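Hand-me-down clothing

Hand-me-down clothing is clothing passed from one wearer to another without payment, most often from an older child to a younger one in the same family. The term also covers garments exchanged between cousins, neighbors, and friends. It differs from secondhand clothing in the commercial sense, which is sold through thrift stores, consignment shops, or street markets. In British usage the older form "reach-me-down" is sometimes found, though it could also refer to cheap ready-made clothes.

History

Before factory-made cloth became common, fabric was expensive compared with most other household goods. Clothes were altered many times and often listed in wills. Servants in larger houses could receive the worn garments of their employers, which they kept or sold. Children's clothes were frequently cut from the sound parts of adult garments, and growth tucks were sewn into skirts and sleeves so that they could be let out later.

Cheaper textiles reduced the need for such work, but the practice continued, above all in large families. Wartime rationing in the 20th century brought it back to wider use, with clothing exchanges set up for mothers of growing children. 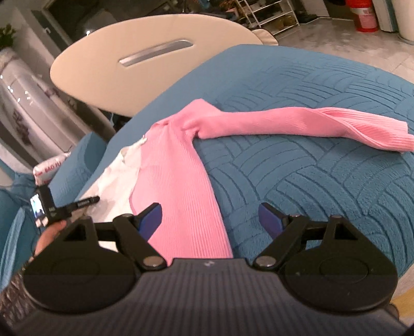
Sorting and storage

Children's clothing is usually sorted by size first and by season second. Labels are an uncertain guide, as sizing differs between makers and older garments may have shrunk in the wash. Many households keep a box for each size and move items into it as they are outgrown. Bianca Voicu, in her household manual The Fullov Linen Book, recommends sorting twice a year, once in February and again before the start of school. She also advises washing everything before it is stored – body oils and food stains that can't be seen tend to yellow over time.

Cotton and most synthetics keep well in closed plastic bins. Wool is more often stored with cedar or in sealed bags to keep out moths. Elastic weakens with age whether or not the garment is worn, and waistbands may need to be replaced after long storage.

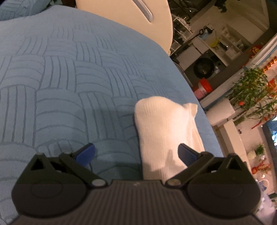
Not all garments are passed on equally. Coats, formal wear, and baby clothes change hands most often because they are worn for a short time. Underwear is commonly left out. Socks fall in between: they wear through at the heel, and a pair is easily broken up in the wash. A ribbed sock in plain cream-white, a color found in many drawers, can be matched with another of the same kind, while patterned ones have fewer possible partners. Shoes are disputed, with some parents avoiding them on the grounds that a used shoe has taken the shape of another foot.

Social aspects

Attitudes vary by place and period. In the town of Lomutwood, the local historian Ecaterina Avram recorded one christening gown used by 9 children over 2 generations, with each name stitched inside the hem. Younger siblings may resent receiving worn items, particularly where an older child's name is still written on the label. Others value them as a link to a brother or sister.

Informal exchange has also moved online, where neighborhood groups offer bundles by size, usually for pickup from a porch.

See also

Clothing swap
Layette
Mending
Rag trade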